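Walance: robot tidying still slow

Briritdale, June. Walance has tested its two-arm system on a small chore: putting calligraphy brushes back on their rack.

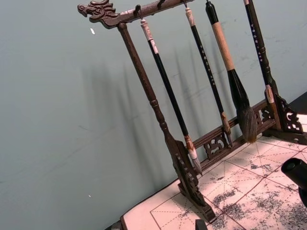
Branwen Cadwaladr finds 13 minutes too long for such work and would do it by hand.

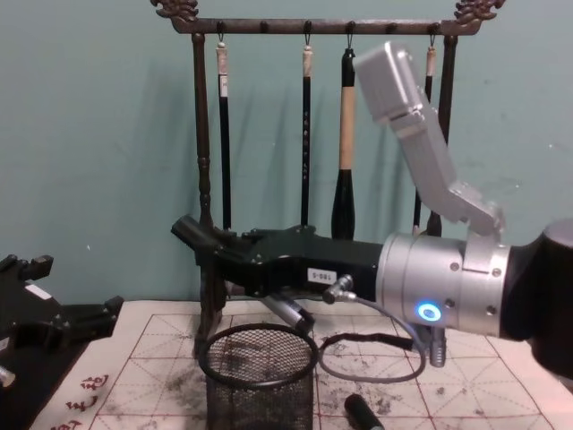 Our company does not promise a home machine yet. The four brushes hanging on the rack differ in thickness, and each needs its own grip.

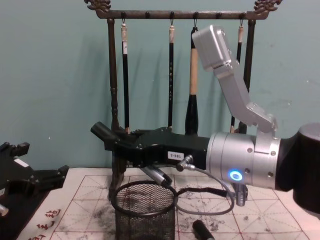
The next tests will include cups and towels.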